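Clurden Hall Reading Room
Progress report to the Koubek Fund, second installment

Work through November

The grant paid for three things: shelving, a catalog, and somewhere to sit. We have the shelving. The catalog is coming along at the speed of one retired laptop. Seating is discussed below, at more length than we would like.

Books. The Stirnivton branch closed its basement and gave us 1,485 volumes, which we accepted before asking what they were. A good many concern the care of sheep. The rest are sound, and 109 have already gone out on loan, including, to our surprise, two on sheep.

Money. Of the $4,000 released in this installment, most went to the shelves and the dehumidifier. The dehumidifier was not in the original budget. Neither was the damp. We moved the sum across from "signage," as your office agreed by phone, and the sign is now a sheet of card in the window.

Seating. The 13 chairs ordered from the supplier in Grarnerach arrived without seats. The supplier says seats ship separately. We have written to ask when, and received a very nice brochure. 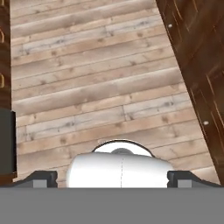

Report and layout: the Reading Room office, Clurden

Floor. Pale planks were the popular choice when we asked readers what they wanted underfoot, with knots and a bit of uneven color preferred over anything too smooth. Gray carpet tile got one vote, from the person writing this.

Hours. We open at 4 p.m. and close when the last reader gives in. Evening use is up, mostly students and people avoiding their families.

Next period. Finish the catalog, chase the seats, and find a home for the duplicate sheep books. We would also like to move $200 from "opening reception" to "heating" and will send the form once we find it.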